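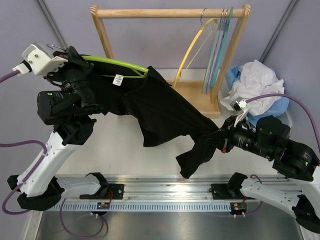

Emell Garment Reuse Program
Progress report to the Nicholas Fund
Period ending February
Prepared by Afroza Munshi, program manager

1. Summary

The program collects, sorts, repairs and redistributes used clothing in Fovorthorpe and the surrounding townships. In this period the second collection point opened, the intake procedure was revised, and the repair bench moved to a fixed weekly schedule. Spending is within the approved budget. One deliverable, the written grading guide, is behind schedule and is addressed in section 5.

2. Collection

Collection now runs from 2 sites: the original depot on Drelero Street and the new point at the Fovorthorpe library annex. The annex accepts bagged clothing during library hours. Shoes, bedding and cushions are still accepted only at Drelero Street, where there is floor space to hold them.

The annex opened later than planned. The lease was signed on time but the side door did not meet the access requirement in the grant conditions, and the landlord had to replace the threshold. The cost of that work was met by the landlord and does not appear in our accounts.

Donations through the annex have a different profile from those at the depot. They contain a higher share of adult outerwear and office clothing and very little children's clothing. Deolinda Rebelo, who supervises intake, has asked the schools contact list to be used for a targeted request before summer. We plan to do this in the next period.

3. Sorting and grading

The previous procedure graded each garment once, at the table, immediately after the bag was opened. Under the revised procedure there is a first pass for hygiene and damage and a second pass for grade. Garments that fail the first pass go directly to textile recycling and are not hung or tagged.

The three grades are unchanged:

Grade A: ready for the shop floor.
Grade B: wearable after minor repair or washing.
Grade C: fiber recovery only.

The main effect of the change has been on the rails. Garments are now hung only after they have a confirmed grade, and the backlog of ungraded items on hangers has been cleared. Knitwear is folded and shelved in all cases to prevent stretching at the shoulder.

Labels remain a problem. Many garments arrive with the fiber content label removed or washed out. These cannot be sent to the single-fiber recycling stream, which pays a better rate, and are diverted to mixed textiles. We have no practical way to test fiber content at our scale and do not propose to buy equipment for it.

4. Repair

The repair bench now operates every Thursday under Conceição Guerreiro. The work is mostly seams, hems, buttons and zippers. Zipper replacement takes the most time per garment, and Conceição has set a rule that it is done only on coats and bags. Trousers with a failed zipper are downgraded to C unless the slider alone can be changed.

The grant paid for 8 introductory repair classes. All have been delivered. Attendance was uneven; the evening classes filled and the two morning classes did not. Participants brought their own garments and kept them. Feedback forms were collected and a tabulated copy will be sent separately.

The second overlock machine was serviced after repeated thread breaks. The technician replaced the lower looper and adjusted the tension assembly. It has been in normal use since.

5. Matters behind schedule

The grading guide was due in this period. Albertina Aguiar has completed the text for outerwear, shirts and trousers. The sections on knitwear and children's clothing are in draft. The delay follows from the change in procedure, which made part of the earlier draft obsolete. We request that the due date be moved to the end of the next period. No additional funds are requested.

6. Finance

Staff costs and rent are as budgeted. Transport is slightly under budget because the annex pickups were combined with the existing depot route. An unplanned purchase of 200 hangers was charged to consumables, with the prior approval of Arnaldo Godinho. The full ledger is attached as Annex A.

7. Next period

Finish and print the grading guide.
Send the request for children's clothing through the schools list.
Move both morning repair classes to evenings, if the classes are renewed.
Renegotiate the mixed textile rate with the recycler, whose current contract ends in the summer.
Replace the shelving on the north wall of the Drelero Street depot.

Annex A: Ledger
Annex B: Intake procedure, revised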